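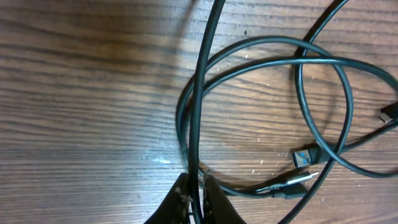

Notebook, January. Open day at Rudcombe, cable station.

I write this the same evening so that I don't forget. My English notes are slow, sorry to colleagues who read them after me.

Setup was ready at 9:40. Leonardo Caputo brought the spare finger pads and a bag of cables from the Kornden store. We agreed before opening that we use only black cables, as this is the harder case for the vision and the visitors from Porkitz had asked for the harder case. I would have preferred one white cable for the first group, to start gently.

The task was the same as in our December trials: find one strand in the heap, close the fingers on it, lift, and carry the cable to the shelf. Grip force was left at the old value. Lift speed I reduced to 15 mm per second for the first part of the lift and then normal. When the lift is too quick the plug catches under another loop and the whole heap comes up together, and from the visitor side this looks like a mistake even if the gripper is holding very well.

Morning session. The first two runs were cautious and a little boring to watch. On the third the planner picked a crossing, where two strands lie over each other, and took both. I stopped by hand and laid the heap again. A boy asked why the robot does not just pull. I told him that a person also pulls, and then spends ten minutes with a knot. His mother laughed about this, I think she has the same drawer as me at home.

Depth on thin cable on dark wood grain is still our weak point. The grain lines and the cable have similar contrast where the shadow falls, and the segmentation makes small false strands. Leonardo proposes a plain mat under the heap. I agree for testing, but for the demonstration I like better an ordinary table. To be discussed with Ruggiero, who paid for the station and has opinions.

Log file for the day has 1761 lines, most of them are force warnings under the limit. The two stops are at lines 500 and 1322, please look at these first. 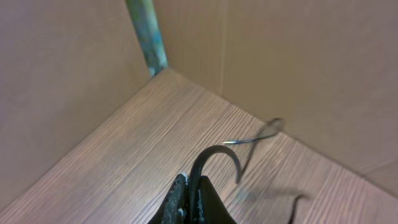

Afternoon session, shelf part. The placing is less solved than the picking. A cable does not hang where the model says it will hang, it swings, and if we open the fingers during the swing it lands anywhere. I added a wait of 2320 ms before release. It is long for an audience. One man from Porkitz looked at his phone each time, but he also was the one who stayed until closing and asked good questions about the pads.

His question was if the pads wear evenly. They don't, in our experience, and I promised to send him the wear table when I have cleaned it up.

Still open:
Shorter wait before release, perhaps with wrist damping.
Reject grasp points near a crossing. Leonardo will try a simple distance rule.
Check wrist camera exposure, fast moves give blur at the cable end.
Ask Rudcombe for the same table next time, the height was good.

Packed up at 5:15. Spare pads are in the grey case, not in the drawer.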